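Burnero Linen Rental, questions about orders and returns. Last updated in October by Irena Malinowski.

**How far ahead should I order?**

Three weeks is enough for most sizes. Round cloths go first in early summer, so ask sooner if you need those.

**Is there a minimum order?**

We ask for 3 cloths or more on delivered orders. There is no minimum if you pick up from the Vatholm shop.

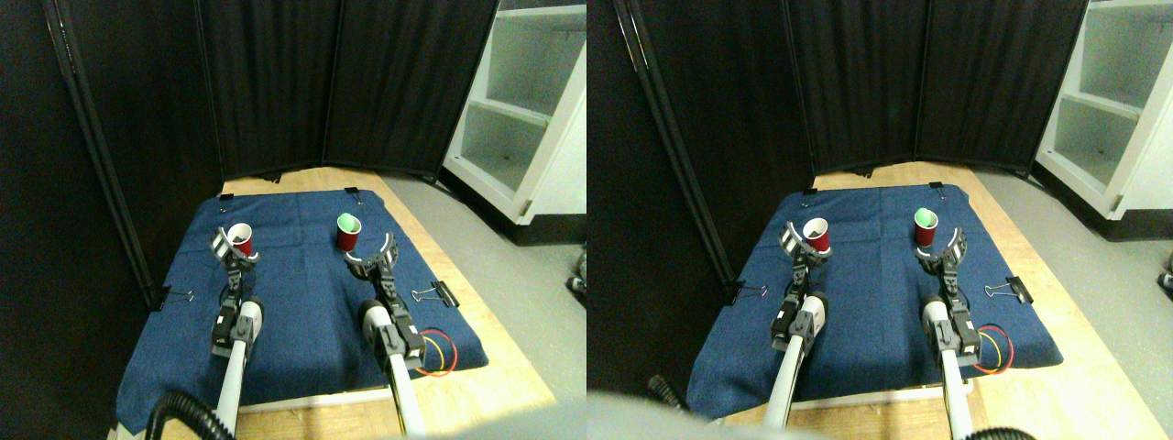
**When is the deposit returned?**

We send it back to the same card within 20 days, once the linens have been checked in. Missing pieces are charged at the price on your order form.

**Do I need to wash anything before I return it?**

Please don't. Shake off crumbs, let damp cloths dry, and put everything in the bag it came in. Home detergents can set a stain that we could have removed.

**What about candle wax?**

Leave it alone. Scraping pulls threads. Put a note in the bag so that piece gets treated first. Small wax spots are covered by the cleaning fee; burns are not.

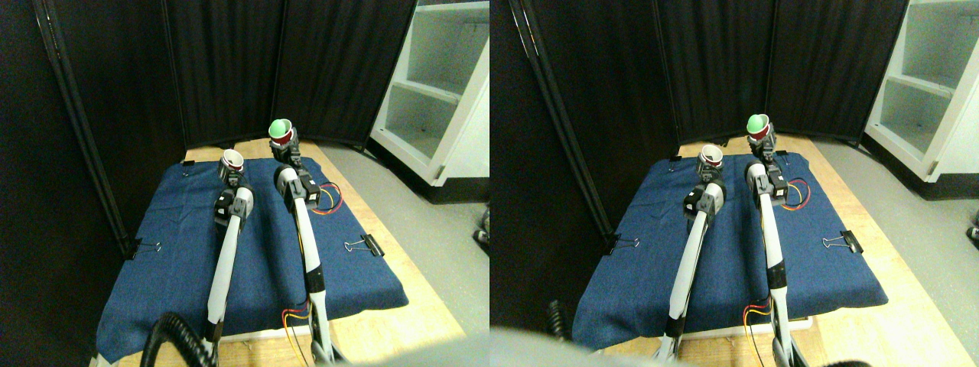
The fee also covers wine, coffee, grass and most food stains. It does not cover ink, paint or mildew from cloths bagged wet.

**Can I change my order after paying?**

You can add pieces until noon on the day before delivery, if we have them. To remove pieces, contact Lena Szulc at the Brukach office, extension 1125, and have your order number ready.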